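Nincombe workshop adopts a house rule for passing things between robots

If you have ever handed a full mug to somebody and felt that awkward half second when neither of you is quite sure who has it, you will understand what the people at the Bralline workshop in Nincombe have been fretting over since the winter. Their new handover rule came into force in March, and it deals with that same half second, only with two robot arms in place of two people.

The rule runs to 2 pages, and its author, Dagmar Jireš, would like it known that the first version was a good deal longer. She has looked after safe working at Bralline for several years and has a fondness for plain language that her colleagues tease her about (kindly, I think). Earlier guidance had grown up bit by bit, a paragraph here after a dropped part, a paragraph there after a visitor asked a good question, until it was scattered over so many binders and shared folders that new starters simply asked whoever was sitting nearest. Everyone got a slightly different answer, all of them well meant.

"I wanted something you could read standing up, with your tea in the other hand," she told me, and then laughed and said that tea is not allowed on the workshop floor, so please would I not put that in. I hope she will forgive me.

The heart of it is quite simple. One arm is always named as the holder and the other as the receiver, and both names are said aloud by the person in charge before anything moves. The holder keeps its grip until the receiver has closed and the operator has confirmed it. The receiver comes in slowly over the last stretch and stops short if the holder shifts. Nobody reaches in between the two while either arm has power, however small the thing being passed and however tempting it looks to straighten it with a fingertip.

There is also a line about what should be used for practice, and it is perhaps the one that has caused the most conversation at lunch. Learners begin with light, empty, everyday objects, cups especially, and they stay with those until their supervisor is happy to sign them off. Bralline's older hands were used to going straight to the real parts, and a few of them thought cups a bit childish. Dagmar's reply was that a cup is a very fair teacher. It has a rim and sides that slope, and it asks you to think about where you are taking hold.

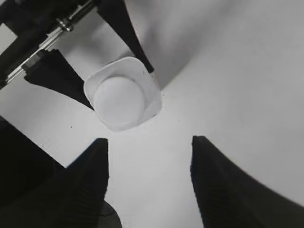 Page last updated: March, 4.46 pm

A white cup held at its corners by two slim black fingers, with a second pair standing open below it, is the stage of the job that the rule spends most of its words on. At this point the holder has charge and the receiver has none, and the operator is meant to look at both sets of fingers before giving the word. The rule asks for a pause here, every single time, even on the tenth go of the afternoon when everybody would quite like to get home.

Toshio Sugiyama, who runs the training benches, was one of the doubters to begin with. He is a patient man and he likes things to flow, and he worried that all the stopping and saying names aloud would make people stiff. He tried it for a few weeks with his own group before the rule was made general, and he has come round to most of it, though he still feels the wording on approach speed could be friendlier to left-handed operators, whose control stand sits at a different angle. That point has been noted and will be looked at again in the autumn.

"You do get used to the pause," he said. "My lot say 'holder, receiver' to each other now when they pass the biscuits."

Some of you will want the practical details, so I shall try to put them down in a sensible order. The rule covers every bench in the main hall and both of the small rooms upstairs, and it applies to visitors as well as staff. Each practice session has a short log sheet, and the sheet asks for the names of the two arms, the object used, the operator and anything that went differently from the plan. Drops are to be written down even when nothing is broken. Dagmar was very firm with me about this, as she feels people are far too quick to pick a thing up and carry on, and then the next person meets the same trouble with no warning at all.

She has a fair amount to go on. Before writing a word she sat down with the old log sheets, 3022 of them, and read the lot over a rather long stretch of evenings. Roughly 400 mentioned a handover that had to be stopped or repeated, and the commonest remark beside them was some version of "let go too soon". Among the others were a good many where both arms had kept hold and pulled against one another, which is why the rule now says who must give way.

The text has been shared with two neighbouring firms, Pärn and Runanier, both of which use paired arms in their own workshops. Pärn has asked to borrow the log sheet more or less as it stands. Runanier is keeping its own arrangements for now but sent back several pages of very thoughtful comments, and Dagmar has promised to answer each of them, which knowing her she will.

So far 46 people have been through the briefing, and there are further sessions planned for anyone who missed out or who would simply like to hear it again. They take place at 9.30 am at the training benches and last a little under an hour, with time for questions at the end. Please wear closed shoes and tie back long hair. Printed copies of the rule are on the shelf by the main door, next to the sign-in book, and Toshio has a large-print version at his desk for anyone who would find that easier.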